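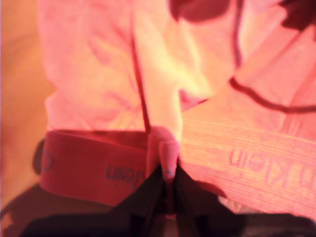

Quiénes somos

En Doditau enseñamos a los robots a manejar ropa, y lo hacemos con las manos. Una persona toma los mandos, guía la pinza hasta la tela y repite el gesto hasta que le sale con soltura – pellizcar, levantar, estirar, soltar. De esas demostraciones aprende después el robot.

Empezamos siendo 2, Theresia Koller y Vasilis Nikolaidis, en un local de Dreramdale con una mesa prestada y muchísimas ganas. Theresia venía de la confección y Vasilis de la teleoperación, ¡y tardaron una tarde entera en doblar su primera camiseta a distancia! Hoy nuestro equipo graba 900 demostraciones a la semana, y seguimos celebrando las buenas.

Nos encanta la ropa difícil: prendas pequeñas, elásticos que se enroscan, tejidos finos que se escurren entre los dedos. Con Virov, nuestro programa de formación, cualquiera puede aprender a pilotar un brazo – hemos tenido modistas, estudiantes y hasta un relojero jubilado con un pulso envidiable.

El taller abre sus puertas un domingo al mes. Ven y prueba los mandos.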